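Thirteen Years of Losing to Skultberg

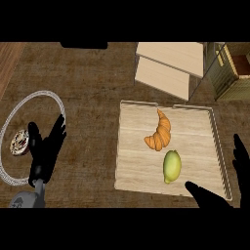 Posted by Percy Sánchez in Club Notes | November | 2 comments

Rurnamden have kept their manager for another season, which means I have kept my blood pressure medication. We finished second from bottom. The board called it a platform.

I drove up for the last home game, against Skultberg, who beat us 2-0 without appearing to enjoy it. The gate was given as 700, a figure that must include the gulls. Our new striker, on loan from Mamonora, had one shot and apologized to the man it hit.

The manager says he needs a left back and more time. He has had four left backs. I renewed my season ticket on the drive home, at a gas station, with cold hands.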